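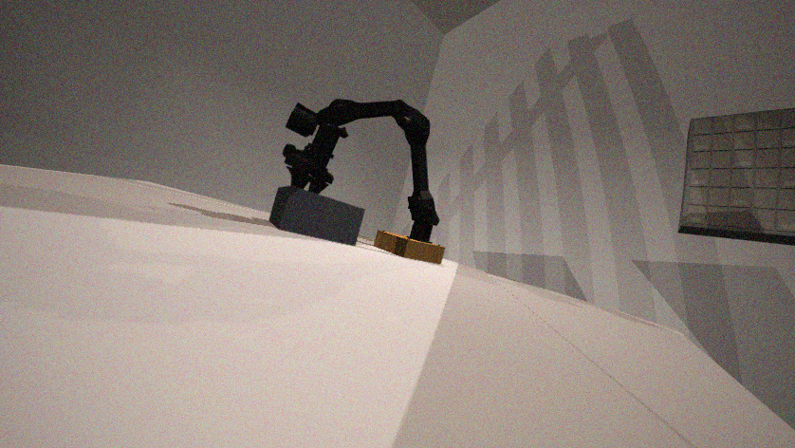

Gray walls, pale surface, fine grain throughout.

Home Reviews Lamps Shelving Paint Contact

Ralby Matte Wall Paint in Fog Gray: two weeks in

I have been putting off the back room for years, so when my sister-in-law handed me a coupon for Ralby paint I figured it was a sign and drove straight over. I came home with 2 cans of the matte in Fog Gray, a roller I didn't need (I have a drawer of them) and a very large iced coffee.

First thing, the color. On the little card it looks like nothing, just a plain middle gray. On the wall it's softer, and in the morning it goes a tiny bit blue, which I love! At night under my old Lotik floor lamp it gets warmer and almost like putty. If you have a room that faces north I'd buy a tester first, as mine gets plenty of sun and I can't speak for a darker one.

Coverage was good but not magic. The can says one coat over a light color and I was going over a faded cream, so fair enough, but I could still see cream by the window frame when it dried. Second coat fixed it. Drying time was quick, I had lunch and went right back in. The smell hung on overnight with the windows open, so plan to sleep somewhere else.

Now the part I'm less happy with. It marks! I dragged a chair past it and got a shiny streak that will not wipe off, and when I went at it with a damp sponge I made a bigger shiny patch. My friend Vasiliki Fragkou used the Tollance eggshell in her hallway and hers wipes down like a plate. Mine is prettier, hers is smarter, and she has told me so more than once. Touching up does work well, though. I dabbed the streak with a small brush and it blended right in.

I also did the ceiling in the same gray, which my husband was against until it was done. It makes the corners sort of melt away and the room feels bigger (to me, anyway).

Price was $40 a can before the coupon. For a bedroom or an office I'd buy it again tomorrow. For a hallway, a kitchen or any place with kids and backpacks, get something with a bit of shine to it.

I'm giving it 7 out of 10. Next up is the trim, and I still haven't picked a white.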